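What I got out of second-year politics

2020-10-08
By Octavio Domínguez
Filed under: Study, Uni life, Religion and politics 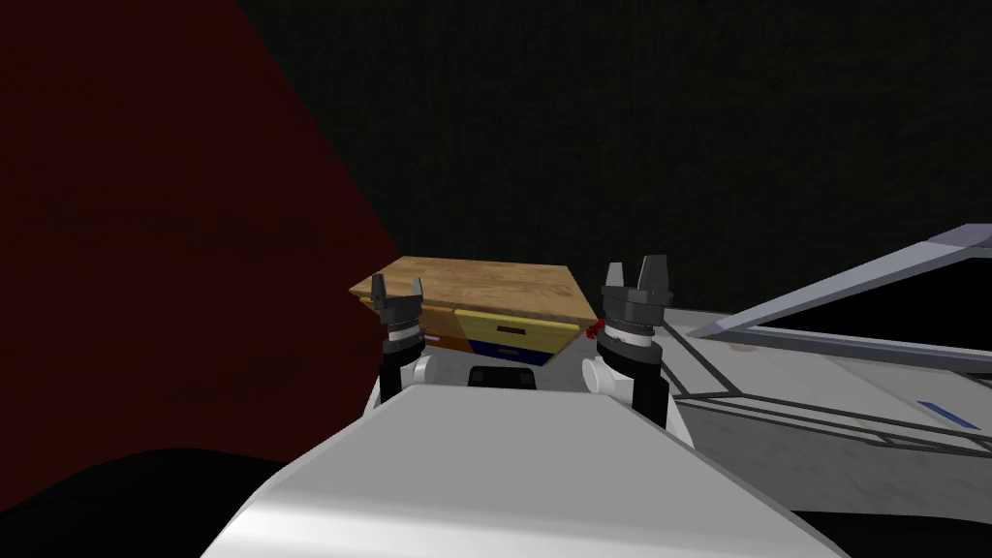

I signed up for Religion and Public Life because it fit around my shifts at the bakery. I had no real interest in churches or in voting patterns, and I'd never put the two together. The lecturer was Dr Khasawneh, who had been teaching the unit at Torlow for a long time and still rewrote the reading list every August. In the first tutorial the room was quiet. She asked who had ever changed their mind about a party because of something they heard at a service, and two arms went up, straight up, like the pair of black ones at the top of this page. One belonged to a woman who had grown up in Dorkness, where the Uniting Church hall is also the polling place. The other was a retired bloke doing the unit for fun. They disagreed about nearly everything for the rest of semester and I learned more from that than from the textbook.

The main assignment was a small survey. We were put in groups and told to write 8 questions on how often people attended, how they voted and whether they thought the two were connected. My group spent a whole week on the wording of the attendance question. People round up. If you ask "how often do you go?" you get one answer, and if you ask "did you go last weekend?" you get a lower one. Dr Khasawneh had warned us about this and we didn't listen, so our first draft had to be thrown out.

The whole class collected 1,516 responses between us, mostly online and mostly from people under thirty. That isn't a sample of anything much, and she made us write 500 words on exactly why. I found those 500 words harder than the essay.

Our results were dull. People who attended weekly were a bit more likely to say their faith mattered at the ballot box, and a bit less likely to say their minister had ever told them how to vote. I had assumed the opposite on the second one. I come from a family that didn't go, and I'd picked up the idea that it was all instructions from the front.

I've since moved to Prulline for work, in a council office, and I don't use the politics much day to day. I do notice how questions are written. We sent out a community feedback form last month and I asked for two of the questions to be split, as each was asking about parking and footpaths at the same time. They got split. The form went out a day late and my manager wasn't thrilled.

If you're at Torlow and have a spare elective, the unit runs again next year. Do the readings before the tutorial, and start the survey early.

3 comments | 11 shares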